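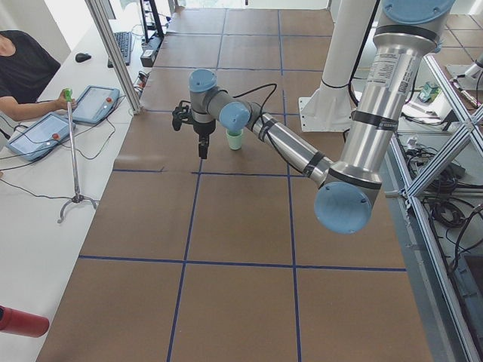 By Xiomara Dunleavy, Olline Student Programs

Olline Opens Student Robot Arm Challenge to Second-Year Teams

OLLINE, August: The Olline Robot Arm Club will run its cup-handling challenge again this fall, and for the first time second-year students may enter teams of their own. Entries open in August and close when the schedule is full. The challenge is part of the Atent student project, which gives members time on full-size arms as well as the small kits used in the introductory class.

Teams work at a long table covered in brown paper and marked off with blue tape. The tape divides the surface into large cells, and each task names a starting cell and a finishing cell. A team has to pick up a plastic cup with a two-finger gripper, move it, and set it down upright inside the finishing cell. Later tasks involve more than one cup. A cup that touches the tape when it is released scores half.

Members operate the arms from handheld teach pendants at the desk beside the table. Every team member must pass the pendant test before the first practice session. The test covers jogging the arm by joint and by straight line, changing the speed setting, stopping the arm with the red button, and bringing it back to its home position after a stop. Students who passed last year do not have to repeat it.

"Most of the first month is slow work," said Dunleavy, who coordinates the club. "Students want to write the whole program on the first evening. We ask them to move one cup from one cell to the next by hand control and write down every position. After that the program is fairly short."

Teams have 6 members at most. Each team names one person to hold the pendant during a run, and that person may change between runs but not during one. The other members may talk to the operator at any time. Programs may be edited between runs.

The marked surface is the same for all teams. Positions are taught from the tape crossings, so teams are asked not to lean on the table or pull at the strips. If a strip shifts, the run is stopped and the club lead measures the cell again before anyone continues.

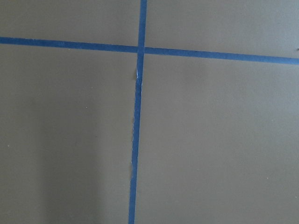
Do students need to know how to program before they join?
The club teaches what is needed during the first month of practice, starting with saved positions and simple loops.

Practice sessions are held after classes and end at 8 p.m. Teams sign up for a slot on the sheet outside Room 3172. A team that misses two slots without notice goes to the end of the list for the following month. Laptops are useful but not required, and the club computer may be used by any team during its slot.

Scoring has changed from last year. Time now counts for less, and placement counts for more. In the first season several teams ran at the highest speed they were allowed and accepted a dropped cup as the price of a quick finish. Under the new rules a dropped cup ends the run, and the score stands as it was at that point. The full score sheet will be handed out at the opening meeting along with the task list.

The challenge has two rounds. In the first, which is named for the Petersen workshop where the club began, teams know the tasks ahead of time and may prepare their programs fully. In the second, the Raretti round, the starting cells are drawn just before the run and teams have ten minutes to adjust their saved positions. Both rounds count equally toward the final result.

Each team also turns in a short written log. It should list the positions used, any changes made after practice, and one problem the team worked on, whether or not it was solved. Logs are read by the judges before the second round. Spelling and layout are not scored. Photos from the wrist cameras may be added if the team has them.
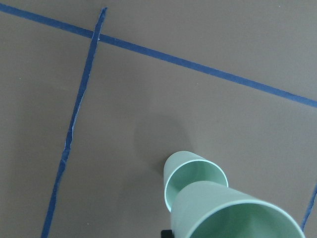 Olline Student Releases, Vol. 3, No. 2

Students who would like to see the work before signing up may visit any practice session. Visitors stay on the desk side of the table while an arm is powered and should check in with the club lead on arrival. Long hair must be tied back, and lanyards and loose sleeves are not allowed near the table.

There is no fee to enter. The club supplies the cups, tape and paper, and teams may not bring their own grippers or add anything to the fingers. Requests for accessible seating or a different pendant position should be made with the entry form so that the desk can be set up before the first session.

Entry forms are available at the student programs office and from the club lead. Forms need the names of all team members, one contact address and the signature of a class instructor. Students without a team may enter singly and will be placed with others at the opening meeting.

Contact: Xiomara Dunleavy, Olline Student Programs, Room 3172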